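About Fetosa

Fetosa is an independent training and demonstration center for robotic handling. We teach people to set up, run and look after robot arms that pick, move and place everyday goods. Our students come to us from packaging plants, pharmacies, mail-order warehouses and high schools. Most have never worked with a robot before their first day.

The center occupies a former print works in Lornemari. The ground floor holds the workshop and the demonstration room, and the upper floor holds the classrooms and the reading room. Enrollment this year stands at 238 students across the day and evening programs.

Our Mission

Fetosa exists to make automation understandable to the people who will work beside it. We believe that a person who has seen a robot at close range, and has been allowed to ask plain questions of those who run it, is better placed to judge what such a machine should and should not be asked to do. For this reason the center has opened its doors to the public every year since it was founded. Visits and demonstrations are part of the regular duties of our teaching staff, and students in the second term are expected to take part in them.

Open Day

The annual Open Day is held in June. The doors open at 10 a.m. and the last demonstration begins at 3:30 p.m. Last year the center received 1,107 visitors, the largest attendance to date. Admission is free, and children are welcome when accompanied by an adult.

Demonstrations take place at ordinary tables with ordinary household goods. Instructors select items that differ in shape, weight and surface, including bottles, boxed goods, folded cloth and kitchen utensils. Clear and shiny plastics are always included in the program, as reflections and see-through surfaces remain among the harder problems in this field. Visitors may follow the work from beside the table or through the view of the camera at the robot's wrist, which gives a close look at how the fingers meet an object. 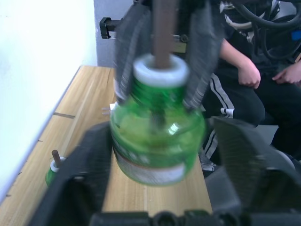 Bottle handling, seen from the wrist camera. A green bottle is held near the neck between the two gripper fingers, with a second, smaller one on the table.

Each demonstration is followed by a question period. The staff will explain how a grip is chosen, how a task is taught to the arm, and what is done when an attempt fails. Failed attempts are not edited out of the program. An object that slips or tips over is set upright and the task is started again, and visitors are encouraged to ask why it happened.

The Kukari Room

The demonstration room is named for the Kukari Fund, whose gift paid for its conversion. It seats 200 for lectures and can be cleared for table work. Outside of Open Day, the room is used for student assessments and for evening talks. The program of talks is posted at the reception desk at the start of each term.

Group and School Visits

Schools, trade associations and employers may arrange a private visit at other times of the year. A standard visit lasts two hours and includes a short talk, one demonstration and a period of supervised practice, during which members of the group may guide an arm by hand through a simple pick-and-place task. Practice is limited to 6 persons per table. Groups should write to the visits office at least one month in advance and should state the ages of those attending and any needs for access or seating.

Employers who wish to see their own products handled may send samples ahead of the visit. Samples should be empty or sealed. The center does not accept glass containers, aerosols or perishable goods for this purpose.

Our Partners

Fetosa works with Wan, a regional supplier of workshop equipment, on the upkeep of the teaching arms and the yearly safety review. The town of Lornemari provides parking for Open Day visitors on the lot behind the library, a short walk from our main entrance. The center is grateful to both for their continued support.

Safety and Conduct

Visitors are asked to follow the directions of staff at all times and to keep their hands away from the table while an arm is in motion. Bags and coats may be left at reception. Photography is allowed in the demonstration room, but flash is not permitted during table work.

Contact: Visits Office, Fetosa, Lornemari | © Fetosa. All rights reserved. | Back to top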